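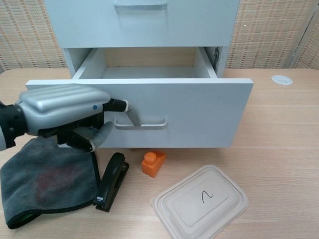 Genari Chores: dataset README

Can a machine do the dull little jobs around a house or a workshop yet? Genari Chores is our attempt to find out with recordings instead of opinions, and we're having a great time with it. The set covers drawers, lids, cloths and small things that need to be put away.

What you get

2639 episodes, split into 1707 for training and the rest for validation and test. The test split has 200 episodes and its labels stay with us, so send predictions to the maintainer if you want a score.

Each episode folder holds the video, the joint log and a one-line instruction in plain English ("open the lower drawer", "put the stapler away"). There are 8 chore families. Drawers are the biggest family and also our favorite - a bar handle you can hook with one finger is a very different problem from a recessed one, and we wanted both!

Layout

train/
val/
test/
labels/chores.csv
tools/replay.py

Run replay.py with an episode folder as its only argument. It plays the video next to the joint log (drag the slider, it's fun).

So, can they do it?

Some of it, yes. Pulling a drawer open on a clear path works well with our baseline, Thibodeau. Closing it again with things inside is shakier. Cloth is hard. A folded microfiber cloth has no corner you can count on, and the baseline tends to grab two layers and call it a day. Flat lids on a flat table are just as stubborn, and we would love to see someone beat us on those.

Known problems

Joint logs in the lid family sometimes start a few frames after the video. Use the offset column in chores.csv.
Success labels were set by one person per episode, so expect a few you'll disagree with.
Lighting is indoor only.
The instructions say "box" and "bin" for the same container in older episodes. A fix is planned for the August update.

Contact

Stavros Kourkoulas maintains the set. Bug reports are welcome, and so are videos of your robot doing the dishes - we'll watch every one.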